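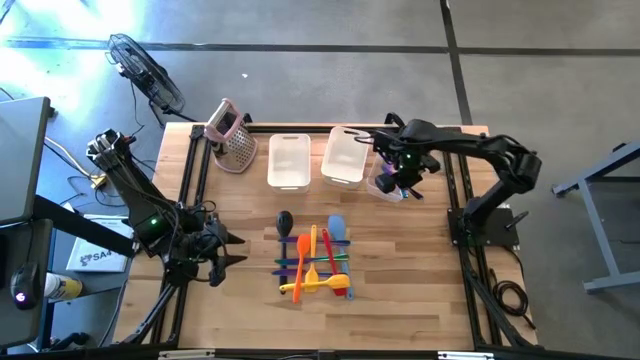 Bimanual station, kitchen tool set, overhead view.

Drevavent: Frequently Asked Questions

This page collects questions received since the method was posted. It covers the two-arm kitchen sorting work only. Questions about the earlier single-arm study should go to the address on the Kazemi project page.

What is Drevavent?

Drevavent is a method for choosing which demonstrations to keep when training a two-arm manipulation policy. It scores each recorded episode by how much the two arms depend on one another at each moment, then drops episodes in which that dependence is low for most of the run. The policy itself is a standard action-chunking transformer. We made no changes to its architecture.

What does "dependence" mean here?

We train a small model to predict the next joint positions of one arm, first from its own history and then from the history of both arms. The drop in prediction error between the two cases is the dependence score. It is computed in both directions and the larger value is used.

How much data was collected?

500 episodes were recorded by teleoperation. 351 passed the basic checks (complete joint logs, no dropped camera frames, task finished). The Drevavent filter then kept 225 of those.

Does training on less data hurt?

In our tests it did not. The policy trained on 225 episodes matched the policy trained on 351 on the utensil task and finished its runs with fewer pauses. On the grater task the two were too close to separate. We do not claim the result holds for much smaller sets, and below a certain size we would expect the filter to remove episodes the policy needs.

What are the tasks?

There are two. In the utensil task, long-handled spoons and spatulas start on a set of colored rack bars and have to end up in the white bins. In the grater task, one arm steadies the box grater while the other places the small clear container beside it. Utensils may cross or lie over one another at the start. Such layouts make up a fixed share of the test set.

Why kitchen utensils?

They are long, light and easy to replace. A long handle often has to be lifted at one end before it can be gripped well, and this gives the second arm something useful to do. The colors differ enough that labeling the logs by hand was quick.

Are the arms mounted symmetrically?

They face each other from the left and right sides of the table. The mounts were not machined to match, so each arm is calibrated separately. The dependence score works on normalized joint values and is not affected by small differences in mounting.

Does the method need force or tactile sensing?

No. Joint positions and gripper opening are enough for the filter. The policy uses joint positions and camera images.

Is lighting controlled?

No. Daylight reaches the floor near the table and changes over the day. We recorded at different hours and left the exposure on automatic. Episodes were not excluded for lighting. Floor glare raised the error of the image encoder slightly, but did not change the order of the results.

How many seeds were used?

Each configuration was trained with 5 seeds. Reported success rates are means over seeds, with the range given next to them.

How does this compare with filtering by episode length?

Length filtering is the simplest baseline and a strong one. It removes hesitant episodes, many of which also score low on dependence. It also removes slow but well-coordinated ones, and most of our gain on crossed utensils comes from keeping those. The table in the report lists both.

Can I run the filter on my own logs?

Yes, if they contain time-aligned joint positions for both arms. The loader reads the Flovel log format directly. For other formats, write a converter that outputs one array per arm at a constant rate. Resample before scoring. Jitter between the two streams lowers the score and will cause good episodes to be dropped.

What threshold should I use?

Start with the median score of your own set. Our threshold was tuned on a held-out portion of our data and will not transfer to arms with a different control rate.

What are the known failure cases?

Tasks that one arm can finish alone. The filter then ranks episodes mostly by noise. Thin handles lying flat on the tabletop also remain difficult for the trained policy, with or without filtering.

Will the raw episodes be released?

The 351 checked episodes will be released in December under the Bikthorpe data license. The rejected ones will not be.

Who should I contact?

Poul Damgaard for the filter and training code, Jad Ghanem for hardware, calibration and log formats.

Last updated September 24, 2025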